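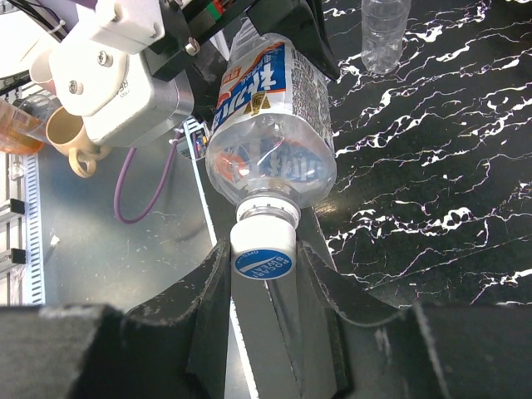 Soft pads vs. hard fingers on a parallel gripper, bottle work

Forum: End effectors and tooling

forkbeard_18
I've been putting off a decision on fingers for the two-arm bench and would like opinions before I order more parts. The job is picking up drink bottles, reorienting them and passing them from one arm to the other. Small PET bottles mostly, with screw caps. Some full, some empty. Also mugs and plastic cups, but those are giving me less trouble.

What I've tried so far:

Forkow fingers, the stock ones, hard plastic with a thin rubber face. Good position repeatability. Dents empty bottles badly if I go over 8 N, and under that they slip when the bottle is full.

Buten soft pads, the dark gray ones with the fuzzy face. Much better on empties. They wrap a little, so I can grab near the neck and still get decent contact. The face sheds and the edges fray.

Home-printed TPU fingers. Fine for a while, then they take a set and stop closing evenly.

Controller is a Kong, current limited, with no force sensor in the fingers. I have a wrist camera on each arm and one overhead.

I'm leaning toward the Buten pads on both arms. Has anyone run them long enough to say how often they need replacing?

mdl_tooling
We ran them for 3000 cycles on cartons and swapped them twice. Cartons are rougher than bottles though. On smooth PET I would expect longer. The edges go first and the middle stays usable well after it looks bad.

Check the adhesive. Ours let go at the fingertip before the face wore through.

forkbeard_18
Adhesive is holding so far. I clamped them overnight.

justdale_bench
I'd stay with the hard fingers and fix your force control. Soft pads hide the problem. You get a pick that works, but the pose of the bottle in the hand is different each time, and then the second arm comes in for the handoff and it's guessing. I went through this at Justdale for most of a year. We ended up on hard fingers with a shallow V cut and a current ramp.

forkbeard_18
What V angle? And did it cope with more than one bottle diameter?

justdale_bench
100 degrees included. It coped with two diameters. A third one needed a shim.

mdl_tooling
Then it isn't a general solution for what he's doing. He said mugs and cups too.

justdale_bench
He also said mugs and cups were less trouble. The bottles are the hard part, so design for the bottles.

ruthie_k
Depends what the handoff tolerance is. If the second arm grabs the body of the bottle, a few degrees of tilt in the first hand won't matter. If it has to unscrew the cap, it matters a lot.

forkbeard, which is it?

forkbeard_18
Body grasp at the moment. Cap removal is on the list for later. Right now one arm takes the bottle by the cap end, inverts it, and the other takes it near the base.

ruthie_k
Then I'd go soft for now and revisit when you get to caps. You'll want different fingers for torque anyway.

One question on the wrist camera. With the bottle inverted and the cap down between the fingers, what can you see? On ours the camera looks up along the fingers and the bottle covers most of what's useful.

forkbeard_18
The cap is very clear. On the bottle in the picture I can read POCARI SWEAT off the top of the cap, and the little OPEN arrow. The neck ring shows up well too. The body of the bottle is worse. There's a bright streak of reflection on the plastic, and looking through the clear shoulder you get the back of the label reversed, in blue and orange. My segmentation model thinks that part is a second label.

ruthie_k
Yes, that refraction thing. We masked out the clear parts and fitted to the cap and neck ring only. Two circles on one axis give you the tilt directly. Roll you don't get, unless you use the print on the cap.

forkbeard_18
Roll from the OPEN arrow could work. It's small though, and not every brand prints one.

oldservo
Your table isn't helping you either. Black marble pattern, white veins, shiny. Every vein is an edge. I'd throw a matte mat on it before spending any money on fingers.

forkbeard_18
The table stays. The point of the bench is that surfaces aren't controlled. I agree it costs me detections. The other bottle lying on it near the top of the picture gets missed about as often as it gets found.

oldservo
Then at least get baseline numbers on a mat, so you know which failures belong to the gripper and which ones belong to the camera. You're comparing fingers through a vision system that drops half the clear bottles. I wouldn't trust any of the comparison.

forkbeard_18
That's fair. I can do a run on a mat with taught positions and no vision at all. 18 picks per finger type, empty and full.

justdale_bench
18 is low. You'll get one slip and not know if it's the pad or bad luck. Do 100.

forkbeard_18
Full bottles at 100 picks times three finger types is a long afternoon, but ok.

Aparecida Conceição
I maintain the Kong driver package a few people here use. On the force side, the current limit on that controller is not linear at the low end. Below the bottom fifth of the range, friction in the drive takes most of it, and what reaches the fingers varies with temperature. If you set a limit cold in the morning and test again after lunch you'll see different grip force from the same number. Warm it up by cycling open and closed for a few minutes first, then calibrate with a load cell between the fingers. This affects hard fingers more than soft ones, so it could change your result.

forkbeard_18
I did all the Forkow tests first thing in the morning and the Buten tests after lunch.

Aparecida Conceição
Then I would repeat both.

justdale_bench
There you go.

mdl_tooling
It doesn't say the hard fingers win. It says he doesn't know.

justdale_bench
I didn't say they win. I said fix the force control first, which is what she just said with more detail.

ruthie_k
While you're redoing it, log the finger opening after the grasp settles. On soft pads the opening keeps creeping for a second or two. If you trigger the handoff before it stops, the bottle shifts as the second arm makes contact. We added a settle check and most of our handoff drops went away.

forkbeard_18
I have a fixed 0.5 second wait. Will change it to a check on position.

Another thing I meant to ask about. Speckles. The pads pick up small light bits all over the face. I've tried tape and a brush. Does it affect grip?

mdl_tooling
Ours did the same. Lint roller at the start of each shift. I never measured a difference in grip, but they looked better.

oldservo
Don't use alcohol on them. It stiffened ours.

mdl_tooling
We used alcohol the whole time and didn't see that.

oldservo
Could be a different batch. Mine were the early ones with the thicker backing.

hexkey_pat
Side question, what are you doing for cable management on the arms? I see the purple cable hanging in a loop under the motor. I had one like that catch on a mug handle and pull a connector out of the board.

forkbeard_18
It needs slack for the full range of the joint. There is duct down the side of the bench but nothing on the arm itself. Hasn't caught yet.

hexkey_pat
Spiral wrap, and anchor it at the middle of the loop. It still moves, it just can't hang open. You've got mugs sitting right by it.

forkbeard_18
Ok, I have spiral wrap somewhere.

forkbeard_18
Update. Warmed up the controller, calibrated with a load cell, matte mat, taught positions, 100 picks each, same bottle size throughout.

Forkow hard fingers, empty: no drops, visible dents on most. Full: 8 drops.
Buten soft pads, empty: no drops, no dents I could find. Full: 3 drops, all of them in the first 20 picks after I cleaned the pads.
TPU: stopped partway through the full set, the left finger was no longer meeting the right one.

Tilt in the hand was worse with the soft pads, as justdale said it would be. With the settle check the second arm still took the body every time, so I can live with it until I start on caps.

justdale_bench
How much worse?

forkbeard_18
Up to 6 degrees on the soft pads and under 2 on the hard ones. Measured from the cap and neck ring using ruthie's method, and the method worked fine on the mat. Haven't tried it back on the marble.

justdale_bench
6 is a lot if you're going to put a socket on that cap.

forkbeard_18
Agreed. Separate fingers for that.

ruthie_k
Drops right after cleaning is interesting. What did you clean with?

forkbeard_18
Lint roller, then a damp cloth. I'll try the roller by itself next time.

Aparecida Conceição
Could you post the load cell readings against the current setting? I'd like to add a table to the driver docs and I only have data from two units.

forkbeard_18
Sure. They're in a notebook, I'll type them up tonight.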